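Relatório de andamento – demonstrações manuais de manuseio de roupa
Projeto Urnus, segunda etapa

Oi, pessoal da Hovero,

Como combinamos, segue o relato de como andam as coisas por aqui. Vou escrever do jeito que falo, que vocês já me conhecem, e no fim deixo o que preciso de vocês (é pouca coisa, prometo!).

O grosso do trabalho desde o último relatório foi gravar demonstrações com as garras de mão. Fechamos 600 gravações aproveitáveis, todas com roupa em cima da cama: ajeitar, alisar, pegar pela borda, dobrar manga. A meta da etapa era essa e chegamos nela antes de dezembro, o que me deixou bem contente – eu tinha apostado com a equipe que íamos raspar o prazo.

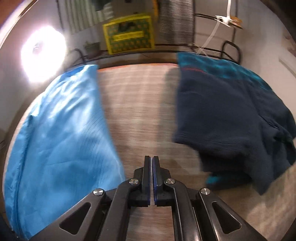

Texto: Kamol Rojanasak
Coordenação de demonstrações, projeto Urnus

Continuando. A decisão de sair da mesa de laboratório e ir para um quarto mobiliado foi a melhor do semestre. Na mesa tudo é plano e duro, a ponta dos dedos bate e a gente sente na hora. No colchão a ponta afunda um pouquinho, o pano vai junto, e quem demonstra precisa aprender a entrar mais rasante. As primeiras gravações de cada pessoa quase sempre vão para o lixo por causa disso. Agora cada demonstrador novo faz 30 minutos de treino sem gravar nada, só pegando e soltando, e o descarte caiu bastante.

Os tecidos também deram assunto. Moletom e fleece são uma maravilha, agarram fácil e ficam onde a gente deixa. Já o tecido brilhante escorrega, amontoa, volta para o lugar errado e ainda devolve a luz do abajur direto na câmera do punho. Tivemos 11 sessões com trechos estourados de claro e resolvi não jogar fora: marquei os trechos e separei num grupo próprio. A casa das pessoas tem abajur, né? Se o modelo só vir luz de estúdio, vai sofrer depois.

Para a marcação estamos usando o Okora, que a Vi configurou para nós. Funciona bem, mas trava quando a sessão é longa, e aí alguém perde a tarde reabrindo arquivo. Já avisei o suporte deles e estou esperando a correção. Enquanto isso cortamos as sessões em pedaços menores antes de subir.

Outra novidade é que passamos a trabalhar com 2 garras na mesma peça. Dobrar camisa com uma só dá para fazer, mas fica aquele movimento de caranguejo, puxa daqui, corre para lá. Com duas, uma segura a barra e a outra leva o punho, muito mais parecido com o que a gente faz em casa. 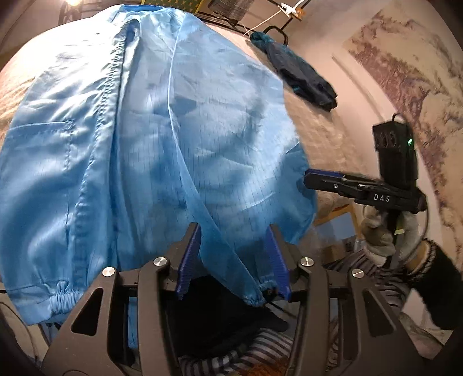

O ponto delicado é a sincronia. As duas garras gravam cada uma no seu relógio, e uma diferença pequena já basta para parecer que a segunda fechou antes de a primeira chegar. Por enquanto começamos toda sessão encostando as pontas uma na outra, e esse toque serve de marca para alinhar depois. É rústico, mas tem dado certo, e o alinhamento automático fica para a próxima etapa.

Punho com elástico continua sendo o pior pedaço da roupa. Ele franze, a ponta pega duas camadas em vez de uma, e a manga inteira vem torcida. Pedi à equipe que gravasse também as tentativas ruins, com a correção logo em seguida, para o modelo ver como se sai do aperto.

Do orçamento não tenho susto para contar. Sobrou um tanto de transporte e faltou em pastilha de reposição para os dedos, que gasta mais depressa do que eu previa.

O que preciso de vocês: autorização para passar essa sobra para as pastilhas e uma resposta sobre o segundo quarto, que eu queria começar a montar logo, com outra cama e outra iluminação. Estou no escritório até as 18h, podem ligar.

Abraço,
Kamol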